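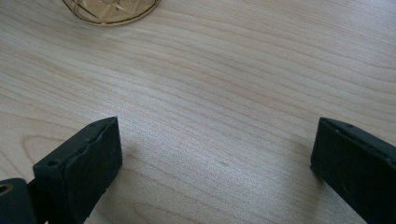
Tabletop with a pale wood grain.

Pimham Open Studios: progress report to the Radulović Fund
2/5/18

The grant has now paid for the first two stages of the project. Selection is finished. We received 48 applications and accepted 26 artists, among them nine who have never shown in public before. Textiles and jewelry make up the largest group, followed by collage and painted clothing.

Waltraud Janssen has visited most of the artists to agree on which pieces will be shown. Four visits are still to be done. Two artists asked to swap work after their visit and we allowed it.

The lease on the upstairs room at Vavum is signed. The downstairs room is still under discussion because the owner wants it back a week earlier than we had planned. If we lose it, the wearable pieces will move upstairs and the Uro collective will show fewer large hangings. Ziad Hattar has drawn up both layouts.

Spending is on budget except for insurance, which came in higher than the quote. We would like to move $2000 from printing to cover it and ask for your approval. The catalog would become a folded sheet with one picture per artist.

Still to do before the opening in April: labels, lighting hire, the price list and the workshop schedule. Artists' contracts go out next week. The next report will include final costs for the rooms.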